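Planner notes, or why Thursday went missing

Quick one as I've got a run going and it needs checking before tea. Several people asked where the grasp planner had got to after my last post. Short answer – further than I thought, slower than I'd like.

So. The old setup was one big script. Perception at the top, planning in the middle, control loop at the bottom, everything sharing the same globals. Fine for a demo. Horrible the moment you want to change one bit. I spent most of February pulling it apart and it now lives in 2 processes. Jolar does the planning, Okeo does the low level control and shouts when a trajectory looks daft. They talk over a plain socket. Ewurabena Ackah wanted a proper message bus, and she's probably right, but I can read a socket log at midnight and I can't read hers.

Biggest time sink was collision margins. I had one margin for everything, arm against walls, arm against counter, fingers against object. Obviously silly once you write it down. The fingers have to get close to the thing, that's the entire point, so the planner kept rejecting perfectly good grasps and picking some mad sideways approach instead. Elbow up by the wall, wrist twisted right round, then a timeout.

Margins are now per pair. Arm links get a fat one, fingers get 5 millimetres on the descent, and the target object gets dropped from the collision set for the last stretch. I know, I know, everybody does this. I hadn't.
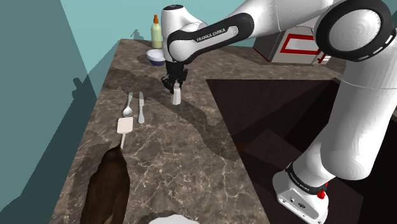

The other half of it was the approach pose. I was planning straight to the grasp in one go, which meant the gripper could arrive from any direction it fancied and clip whatever was in the way. Now it plans to a spot over the object, stops, checks the pose estimate again, then goes down in a straight line with the fingers pointing at the counter. Narrow things like bottles are much less fussy this way. Flat things are still a pain. A spoon lying on stone has nearly no height, and the fingertips want to be where the counter is. I've got a hack for cutlery that lets the fingers touch down gently and then close. It's a hack. Don't copy it.

Then the bug. Thursday, all of it. Out of 282 runs overnight, a chunk had failed with "no valid IK" and no pattern I could see. Different objects, different start poses. Tried reseeding. Tried a looser tolerance. Swore at it a bit. In the end it was the joint limits – I'd loaded them from the wrong config, an old one with joint 6 clamped far too tight, left over from when I was testing something else entirely. One line. The solver was fine the whole time and I owe it an apolgy.

Okeo now prints its limits at startup and refuses to run if they don't match what Jolar has. Should of done that from the start.

Perception I've barely touched. For now the planner gets object poses straight from the simulator with a bit of noise added, so any numbers I quote are flattering. Quansah is meant to be the real estimator and it does run, but it loses anything with shiny bits or dark patches of shadow across it, and it's quite happy to tell you a bowl is upside down. I don't want to tune the planner around its mistakes yet.

Still to do: retry logic that isn't just "try again and hope". Logging joint torques at the same rate as everything else, at the moment they drift out of step and the plots are usless. And a name for the repo, as Pullalora was a joke and now it's in all the import paths.

Ewurabena is looking at the retry side next week. If you've got a decent way of telling a missed grasp from a slipped one using only finger width, leave a comment, I'm all ears. Mine says "missed" for anything thin.

Right, the run's finished. Off to look at the logs.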